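Clirow – picking from the wrist camera
Project report, Noeline Stubbs and Birgit Sperling

What we did: a small program that looks at the wrist camera, finds the things on the table and decides which one the arm goes for first. No overhead camera. Segmentation first, then a filter, then the planner. Merketti is our name for the planner part.

Training set is 1,188 frames, labeled by hand, mostly by Birgit. Split by session so the same layout doesnt end up in both halves.
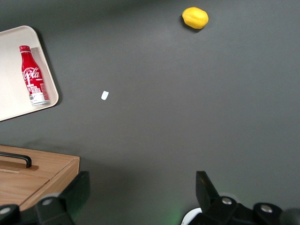

Page last changed: September, 16:40

Lemon is the easy case. Yellow on dark gray, space all around, mask comes out clean. Bottle in the tray is harder – shiny, and close to the rim, so the planner has to keep a finger from coming down on the edge. We added a rim margin to the cost. Helps, still too careful sometimes.

Small stuff: the white scrap of paper kept getting picked as a target. Min area filter now, 60 pixels. The gripper fingers are masked out with a fixed template, needs redoing if teh camera mount moves.

Results: 94 percent of test frames give the right first target. Most misses are glare on metal.

To do
– handle on the wooden box, still no class for it
– replan is slow, 2 seconds
– Noeline to clean up the config files before we hand over the repo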